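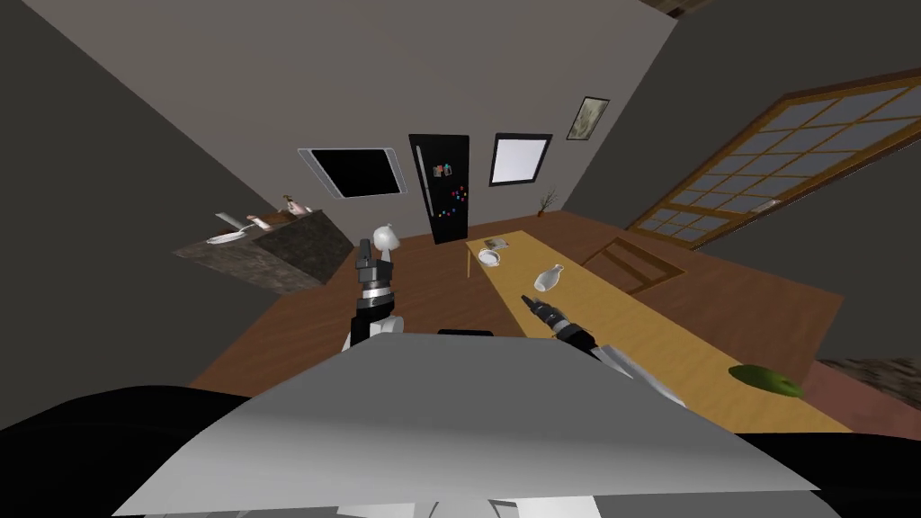
Sun 23 August

Hello all,

Someone on the list wrote:

> Is the footpath from Jornness to the old mill open again?
> And is the Stestus leaflet still right about the bus?

Yes to the path, I'm very glad to say - I walked it on Friday and had a lovely, slow morning of it. The leaflet dates from January and the bus has changed, so do check before you set off.

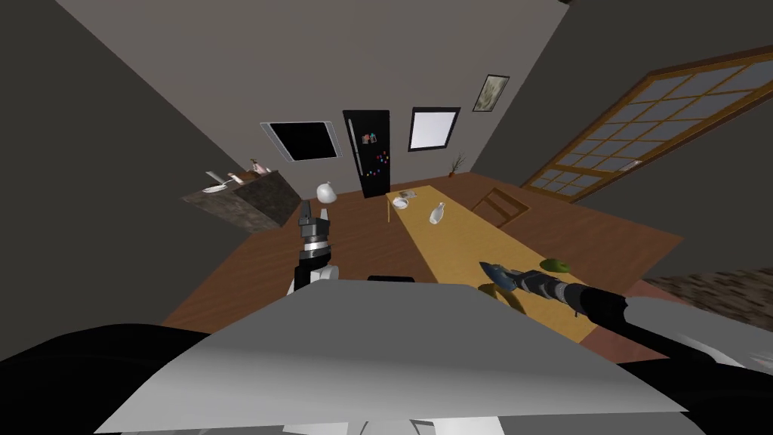 1. Get off at Clonen and take the lane past the chapel.
2. After 800 metres go left at the stile (it's a bit stiff, so be patient with it!).

Warmest wishes to you all, and happy walking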